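Robotics Club Bench Inspection, Hand-Held Gripper Station
Gimthorpe Technical College, Room 39
Inspector: Wing-sze Peng
Day: Wednesday, before the evening session
Project: Drulance (two-handed pick and place, student team)

Ratings: OK / FIX / STOP. A FIX can be used tonight if the comment says so. A STOP can't be used until I have signed it off in person. Please don't sign for me again.

1. Paperwork

1.1 Risk assessment on file: OK
Comment: It's on file. Large parts of it were copied from last year's rover project, including a paragraph on tire pressure. I've let it through because the section on pinch points is new and somebody clearly thought about it. Take the tires out.

1.2 Session log kept: FIX
Comment: The log claims 2,000 practice runs without a fault. I don't believe it. The same log has a page where a finger pad came off in the middle of a run, entered as "minor." A pad coming off is a fault. Write it down as one and stop the run. May be used tonight.

1.3 Operators trained: OK
Comment: Everyone on the team list has done the bench talk. I asked a few of them where the power cutoff was and got the right answer, after some looking around.

2. Table and surroundings

2.1 Table steady, nothing rocks when leaned on: OK
Comment: Leaned on all four corners. No movement. The Hurnedau brackets were sold to the club as "maintenance free," and I would still like them checked monthly with an actual wrench.

2.2 Edge tabs secure: FIX
Comment: One tab slides if you catch it with a sleeve. Press it back on before each session. I was told it "never moves," and then I moved it with one finger.

2.3 Rails and posts free of sharp edges: OK
Comment: Ran a cloth along both rails, no snags. Post feet are tight.

2.4 Floor clear where people walk: FIX
Comment: The cable bundle on the floor toward the back wall has been on this list since June. The team says nobody walks there. People walk there to get to the back wall. Tie it up or cover it. May be used tonight if everyone stays at the front of the table.

3. Grippers, both hands

3.1 Screws tight, brackets not cracked: OK
Comment: Checked left and right separately. No cracks found. I don't accept "it's the same design, so the other one's fine" as an inspection.

3.2 Fingers open and close without sticking: OK
Comment: Opened and closed each one slowly, then quickly. The right one is a little stiffer. The team puts this down to the new Fuchs grease. Maybe. Write down when it was greased and we'll see next time.

3.3 Top plates fixed firmly: OK
Comment: Twisted by hand, no play. The white plates have corners, so keep them away from your face when you lean over to look into the bin.

3.4 Cable has slack and is clear of the wrist: FIX
Comment: Look at how the black cable comes off the back of the left gripper, down past the wrist and along the sleeve. Pull your arm back in a hurry and the connector takes the load. I want a strap on the forearm. The team's view is that a strap will slow them down. I'd like to see that measured before I hear it again.

3.5 Loose clothing and jewelry: FIX
Comment: Flannel shirts are fine with the cuffs buttoned or rolled. "I'll be careful" isn't a cuff. Rings off, lanyards off, hair tied back. 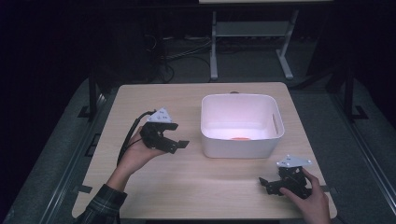

4. Bin and test objects

4.1 Bin undamaged, rim and handle slot smooth: OK
Comment: Felt around the slot on the inside and outside. No burrs. Replace it at the first split instead of taping it.

4.2 Objects soft, light, nothing breakable: OK
Comment: Flat pieces only for now. There is a request to move up to glass jars. Declined. Ask me again when the log is one I can trust.

5. Power and stopping

5.1 Cutoff within reach of a second person: STOP
Comment: It works, I tested it twice. But it can only be reached by the person whose hands are both in grippers, and I don't see how that person is going to press it. Move it to the side of the table. No powered runs until then. Dry handling practice with the power off is allowed.

5.2 Second person present for every powered run: FIX
Comment: Someone in the next room with the door open doesn't count.

Overall: not passed. Reinspection once 5.1 is done and the strap in 3.4 is fitted. Send me a message when both are ready, and leave the old cutoff mount on the bench so I can see what was changed.

W. Peng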